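Development notebook: customer portal rebuild
Entry for July, opened 9:40 a.m.
Project: Huamán member portal (client build)
Status: offline form storage, second pass

The purpose of this session was to settle how the portal holds a half-finished service request when the connection drops. The first pass kept the draft in memory only, and a page reload discarded it. The client has asked that a draft remain available for 30 days on the same device.

Setup was unchanged from the previous entry. The staging copy runs on the Endulik host. The build is the current branch with the new service worker enabled, and the cache was cleared in each browser before the first run. Network loss was simulated from the developer tools and then repeated by switching off the wireless connection on the test phones. The two methods did not give the same result. The simulated loss raised the offline event at once. On the phones the event arrived late, and the page continued to try the server until the request timed out.

The save routine now writes to browser storage after each field loses focus. A write is also made when the page is hidden. The second write was added after the phones were found to discard the page without warning when another application was opened. Attachments are held separately from the text fields and are capped in the form itself, before upload.

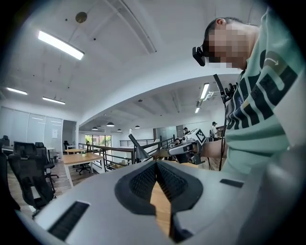
Sending of stored drafts was tested next. A queue of 300 short requests was loaded by script and released when the connection returned. The first release produced duplicates. The cause was traced to the retry handler, which treated a slow reply as a failed one. Each draft now carries its own key, assigned when the form is first opened, and the server ignores a second copy bearing the same key. The run was repeated with a queue of 2,000 and no duplicates were recorded in the server log.

The retry limit is set at 3. After the last attempt the draft returns to the saved list with a notice to the member. The wording of that notice is still open. The present text ("Request could not be synchronized") was carried over from the old Nerix template and should be replaced with plain language before review.

One fault remains. When two tabs are open on the same form, the older tab can overwrite the newer draft. A lock was tried and withdrawn, as it left the form unusable if the first tab was closed during a save. Comparing the time of the last edit is the preferred approach, subject to a check on devices with an incorrect clock.

Page weight was reviewed at the close of the session. The Fleneck date picker is loaded on every page although only the request form uses it. It has been moved to the form bundle. The style sheet for the old menu is also still present and may be removed once the help pages have been converted.

Carried forward:
Notice text for failed requests, to be sent to the client for approval.
Two-tab overwrite, edit time comparison.
Expiry of drafts at 30 days, tested so far only by changing the device date.
Remove old menu styles.

Branch pushed at 4:15 p.m. Staging left running with logging enabled.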